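In praise of the plain two-finger gripper

By Boyang Pan
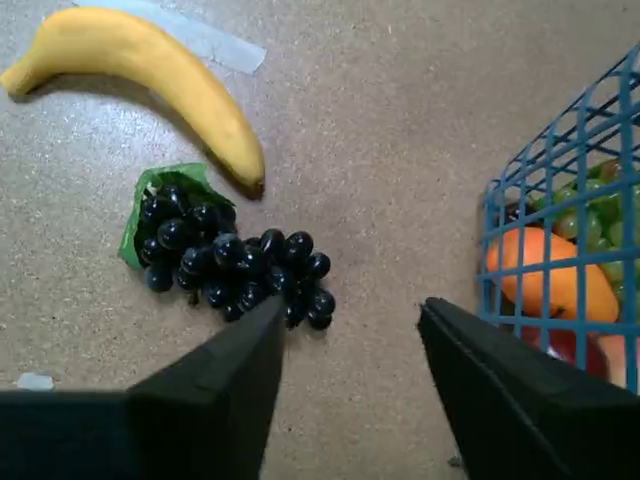
Black grapes at the fingertips, with the banana and the blue basket still to come into it.

I have spent most of this year swapping hands on a robot arm, and I have come out of it far fonder of the dullest one than I ever expected to be. Two black fingers, flat faces, wedge tips, open and close. You could explain it to a child in the time it takes to pinch their nose. I think it is the best thing on our bench, and I'd like to argue for it, partly since the people I respect most in this field keep telling me I'm wrong.

Our bench at Dostton is set up for fruit. We chose fruit for the grippers' sake: a banana is long and curved, an apple is round and slippery, and grapes are a law unto themselves. A gripper that looks marvellous with a wooden cube can look very silly with a bunch of grapes. The task is always the same. Pick the thing up, put it in the basket, let go. We ran 58 attempts with each hand before allowing ourselves an opinion (I broke that rule on the first afternoon).

Three hands took part. The Udis is a soft one with four rubbery petals that fold round whatever they meet. The Oshima is a suction cup on a short spring. The third is the plain pair of fingers, which came with the arm and had been sitting in a drawer.

Let me be fair to the Udis, because it is lovely. Watching it close on an apple is a real pleasure, and it forgives a badly aimed approach better than anything else I have used. If all I ever wanted was to lift round things from open space I would stop writing now and go and buy another. The trouble starts at the basket. Those petals need room to open, and a basket with fruit already in it has very little room to offer. We had the hand hovering over the rim again and again, holding its apple beautifully and with nowhere to put its elbows.

The Oshima was quick, and quite hopeless with grapes. I don't hold that against it. Suction wants one smooth patch and a bunch of grapes is all gaps. On the apple it was the fastest of the three, and I still smile thinking of the little pop when it let go.

Then the plain fingers. What I love about them is that I always know what they are going to do! There are two contact faces and one number for how far apart they sit. When a grasp fails I can see why: too high, too far left, turned the wrong way. I move the approach by 7 millimetres and try again, and the result changes in a way that makes sense. With the soft hand I would make the same change and get a shrug. Something had folded differently underneath and I had no way of seeing it.

The wedge tips do more work than they get credit for. A squared-off finger pushes a loose grape along the bench in front of it. A tapered one can get in beside the bunch, low down, and leave the neighbours mostly alone. We tried the old square tips for a day and nine runs out of 17 ended with fruit shoved somewhere we hadn't planned for. I put the wedges back on and haven't looked at the square ones again.

Yuto Koyama, who looks after the control side at Dorevholm and has argued with me about this since last December, thinks I am confusing "easy for Boyang to understand" with "good". Rigid fingers bruise things, he says, and they ask too much of the camera, while a compliant hand soaks up the small errors that every real system makes. He has a point about the camera. Ours looks down past the fingers, and if its calibration drifts the plain gripper misses where the petals would have muddled through.

But I would rather find out that my calibration has drifted. A hand that covers for my mistakes in the morning will still be covering for them when I add a second basket and a longer reach, and by then I'll have several mistakes stacked up and no idea which to chase. The stiff fingers complain early. They have made me a tidier engineer, and our camera mount is much better for it.

Yuto's next suggestion is thin rubber pads on the inside faces, a little softness where it touches the fruit and none anywhere else. I've ordered a sheet of it, and the bananas go first.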